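Three baskets and a marker

14/08/2026

So I finally did something about the recycling. If you've been reading for a while you know the situation under my sink (one giant paper bag, everything in it, handles torn off by the second day). Evetdale switched over to separate drop-off containers in February and I've been standing in that parking lot ever since, picking through my own bag while people wait behind me. Enough!

The fix cost me 35 dollars and one evening, and most of the evening was spent looking for the marker.

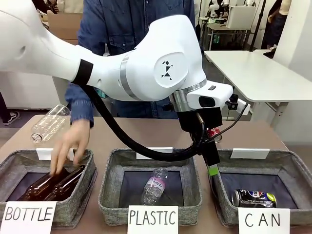 I went with baskets over bins this time. Hard plastic bins are fine in a garage, but they're noisy, and every bottle you drop in sounds like an accident. Soft gray fabric is so much nicer to live with, and they go side by side in a row without me fussing over the spacing. I looked at a bigger set from Fokau first, with lids and little wheels, and then remembered that I stop using anything with a lid after 2 weeks. Each basket got a sheet of white paper on the front with one word in big black capitals, BOTTLE, PLASTIC, CAN, and that's the whole system. The brown glass ones go in on their sides, which I like better than standing them up - they don't topple every time somebody bumps the table.

A few people asked about the words when I mentioned this on the Narndale swap page. Yes, I know a plastic bottle is also a bottle. I went back and forth on GLASS and even wrote one out, but at my house everybody says "bottle" for the glass ones and "plastic" for everything else, and I'd like the signs to talk the way we do. If your family is more logical than mine, write GLASS and be happy. 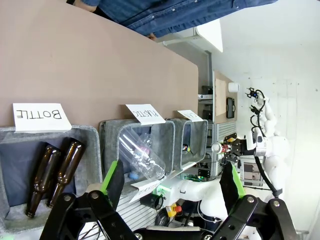 Gray felt, white cards, black marker. Brown bottles in the first one.

Some odds and ends, in case you're setting up your own:

Write bigger than you think you need to. My first try was in ballpoint and you had to bend down to read it.

Rinse before you drop things in. Fabric isn't going to forgive you for a half inch of flat soda the way a plastic tub would. I keep a folded dish towel next to the sink for drying.

Don't buy them too deep. The Chiu ones I had years ago went halfway to the floor, and I'd find cans in there from another season. With a shallow basket you see when it's getting full and you take it out.

I still haven't worked out where cardboard goes. For now it leans against the wall by the back door, same as always, and I'll probably end up with a fourth basket for the small stuff like cereal boxes. Next trip to the drop-off is after the long weekend and I'm bringing all 3 baskets in the trunk just as they are.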